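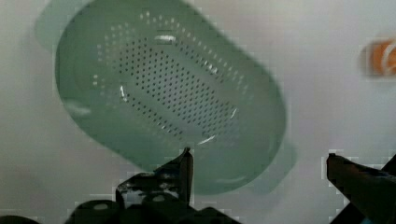
Plondia 지역의 아동 탁구 교실은 학교 체육 시간이 줄어든 마을에서 방과 후 활동으로 시작되었고, 초기에는 정식 탁구대를 갖춘 곳이 거의 없었다. 교실을 운영한 단체 Barbosa는 Marnance와 Plinley 두 곳에 거점을 두고 주민이 쓰던 식탁과 문짝을 받침 위에 올려 탁구대로 사용하였다. 공과 라켓을 제외한 용품은 대부분 참여 가정에서 가져온 살림살이였다. 그림 1과 같은 연녹색 플라스틱 소쿠리도 그런 품목에 속한다. 바닥에 작고 둥근 배수 구멍이 촘촘하게 줄지어 있는 이 형태는 공을 헹군 뒤 물을 빼기에 알맞았고, 얕고 타원형이어서 서브 연습의 표적으로도 쓰였다. 지도자들은 이를 '바구니'라고 불렀으며, 아이들이 남긴 활동 일지에도 같은 명칭이 나타난다. 본 절에서는 이러한 생활용품의 활용이 아동의 참여 방식과 어떤 관계에 있었는지를 면담 자료와 참여 관찰 기록을 중심으로 살펴본다.

4.2.1 용품의 조달과 참여의 문턱

면담에 응한 보호자들은 교실에 아이를 보내기로 한 이유로 비용 부담이 없다는 점을 가장 먼저 언급하였다. 등록비가 없었을 뿐 아니라 운동복이나 신발에 대한 규정도 두지 않았다. Marnance의 한 보호자는 "축구 교실은 신발부터 사야 했는데 여기는 집에서 입던 대로 가면 되었다"고 말하였다. 같은 거점의 다른 보호자는 교실에 빌려준 식탁을 저녁 식사 전에 돌려받아야 했기 때문에 자연스럽게 활동이 끝나는 시간에 맞추어 들르게 되었다고 하였다. 물건을 빌려주고 찾아가는 과정이 보호자와 지도자가 만나는 통로가 된 셈이다.

반면 살림살이를 내놓는 일이 부담으로 작용한 사례도 있었다. Plinley에서는 어느 가정이 무엇을 가져왔는지가 아이들 사이에서 알려지면서, 아무것도 내지 못한 아이가 차례를 양보하는 모습이 관찰되었다. 지도자는 이를 파악한 뒤 물건을 개별적으로 받지 않고 마을 회관 창고에 모아 두는 방식으로 바꾸었다. 변경 이후의 일지에는 물건의 출처가 적혀 있지 않으며, 차례를 둘러싼 다툼에 관한 기록도 줄었다. 다만 일지 작성자가 그 무렵 바뀌었으므로 기록의 감소를 곧바로 다툼의 감소로 해석하기는 어렵다.

4.2.2 규칙의 변형

표준 규격에 맞지 않는 탁구대는 경기 규칙에도 영향을 주었다. 문짝을 이용한 탁구대는 폭이 좁아 복식 경기가 불가능하였고, 아이들은 한 번 칠 때마다 자리를 바꾸는 돌려치기를 주된 경기 방식으로 삼았다. 손잡이를 떼어 낸 자리에 공이 맞으면 방향이 크게 바뀌었는데, Marnance에서는 이를 무효로 처리하였고 Plinley에서는 친 사람의 득점으로 인정하였다. 두 거점의 아이들이 처음으로 함께 경기를 한 3월의 교류 행사에서는 이 규정을 어떻게 할 것인지가 경기 시작 전의 주된 논의 대상이었다. 지도자는 결정에 관여하지 않았고, 아이들은 전반에는 Marnance의 규칙을, 후반에는 Plinley의 규칙을 적용하기로 합의하였다.

돌려치기에서는 실력이 낮은 아이도 매번 차례를 얻는다. 관찰 기록에 따르면 새로 온 아이는 대체로 첫날부터 이 경기에 참여하였으며, 단식 경기에 참여하기까지는 더 긴 시간이 걸렸다. 여자아이의 경우 이 차이가 더 뚜렷하였다. 면담에서 한 여자아이는 단식을 하면 모두가 자기만 보는 것 같아 싫었지만 돌려치기는 줄에 서 있다가 치고 지나가면 되어 괜찮았다고 설명하였다. 이후 정식 탁구대 두 대가 Marnance에 기증되었을 때에도 여자아이들은 한동안 문짝 탁구대 쪽을 더 자주 이용하였다.

4.2.3 정식 용품 도입 이후

정식 탁구대가 들어온 뒤 Marnance의 활동은 기술 훈련 중심으로 재편되었다. 지도자는 서브와 리시브를 나누어 가르치기 시작하였고, 인근 학교 대회에 나갈 아이를 따로 모아 연습시켰다. 대회에 참가한 아이들은 만족도가 높았으나, 저학년 아이들의 출석은 불규칙해졌다. 지도자 면담에서는 이에 대한 평가가 엇갈렸다. 한 지도자는 실력 향상을 위해 필요한 과정이었다고 보았고, 다른 지도자는 동생을 데리고 오던 아이들이 오지 않게 된 점을 아쉬워하였다. 보호자가 용품을 가지러 오는 일이 없어지면서 가정과의 연락도 전화로 대체되었다.

Plinley는 같은 기간에 기존의 용품을 계속 사용하였다. 창고에 모아 둔 물건은 조금씩 교체되었고, 못 쓰게 된 문짝 대신 학교에서 버린 책상을 붙여 쓰기도 하였다. 출석의 변동은 Marnance보다 작았지만 고학년이 되면 그만두는 아이가 많았다. 그만둔 아이들은 더 배울 것이 없다는 점과 다른 마을 아이들과 겨룰 기회가 적다는 점을 이유로 들었다. 두 거점의 차이에는 통학 거리와 지도자의 경력도 관련되어 있으므로 용품의 영향만을 분리하여 말할 수는 없다. 통학 거리에 관한 내용은 4.3절에서 다룬다.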